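Thread on storing silver, and why most tarnish advice skips the chemistry. 1/9

Tarnish on sterling is mostly silver sulfide. The sulfur comes from the air: trace hydrogen sulfide, some carbonyl sulfide, plus whatever the storage material gives off. Sterling is 7.5% other metal, usually copper, and the copper reacts too. 2/9

Humidity matters a lot. The reaction runs faster on a damp surface. I keep a cheap logger in the closet and took 2615 readings between February and now. Peak was 23 percentage points above the low, nearly all of it from the shower next door. 3/9

Materials to keep away from silver: wool felt, vulcanized rubber, rubber bands, some dyed fabrics, a lot of cardboard. Polyester, unbuffered acid-free tissue and polyethylene are fine. PVC is a no. 4/9 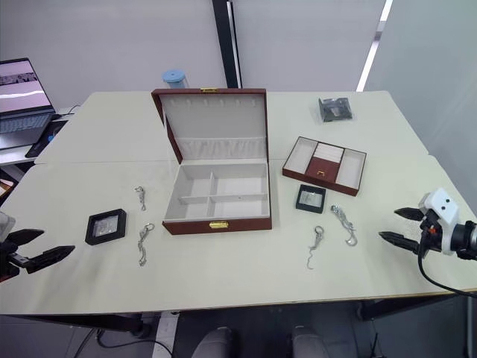 Anti-tarnish strips work by reacting with the sulfur first. They have a finite capacity, and they do little in a volume that exchanges air all day. Put the strip and the piece in the same zip bag, press the air out, then box the bag. 5/9

Test a lining before you trust it. Polished silver coupon, a scrap of the fabric, a little water in a separate vial, sealed jar, 60 C for 28 days. Run a control jar with no fabric. Compare the coupons. 6/9

I ran this on two linings. The Turnari sample matched the control. The Grillasura one turned yellow at the edges. One coupon each, so read it accordingly. 7/9

Cleaning: foil and baking soda converts the sulfide back to silver, but leaves a matte surface and strips deliberate patina. Dips are worse on anything with stones or glued parts. A soft cloth and chalk slurry is slower and easier to control. 8/9

Next thread is on pearls, which want the opposite of a dry sealed bag. Jar test sheet is 20 rows, plain CSV, ask if you want it. 9/9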